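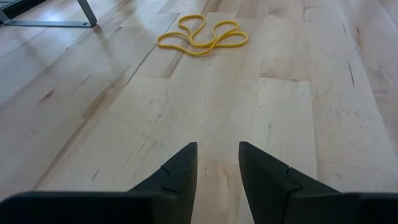
4.2 Greifpunkt für flache, biegsame Objekte festlegen

Jetzt wird es spannend: Mulent plant den Griff direkt im Bild der Handgelenkkamera!

1. Greifer öffnen und über dem Objekt ausrichten. Das gelbe Band soll vor den Fingerspitzen liegen.
2. In Irex die Ansicht »Maske« öffnen und das Band anklicken.
3. Schwellwert auf 70 stellen. Glänzt der Boden stark, hilft oft schon 33.
4. Eine Schlaufe als Greifpunkt wählen und »Planen« drücken.

Hinweis: Kreuzungsstellen lassen sich mit der Umschalttaste ausschließen – sehr praktisch bei verdrehten Bändern.

Achtung: Vor »Ausführen« den Bodenabstand auf 13 mm setzen.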